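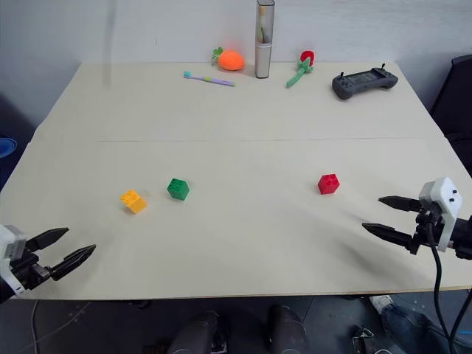
The second round of phishing mail against Moradi accounts came through the Galside relay again, and the headers match what Pouran posted last night. The sender rotates the display name but keeps the same reply-to domain, so a filter on reply-to catches all of it. Think of three toy blocks on a table, one yellow, one green, one red: repaint them and they are still the same kind of brick. Blocking by display name only chases the paint.

On 14:20, Pouran Nouri wrote:

> Ninenov staff got 826 messages before the filter went in. 20 people
> opened the attachment and I have reset all of their passwords. Can
> someone confirm whether Plultovard saw the same thing? Also, do we
> keep the 500 message limit per hour on the relay or drop it?

Plultovard saw it too, same attachment hash, smaller volume. I would drop the limit to 20 per hour for outside senders until Galside closes the open relay. The newsletter goes out through a different host, so it won't be affected.

Password resets are not enough for the people who opened the file. Please end their active sessions as well and check for new forwarding rules – I found two on our side, both set to copy anything with "invoice" in the subject.

The updated filter is in the usual repository under mail/rules. Test it on one mailbox first. If it holds legitimate mail, send me the full headers and not a screenshot.

Kenneth Dizon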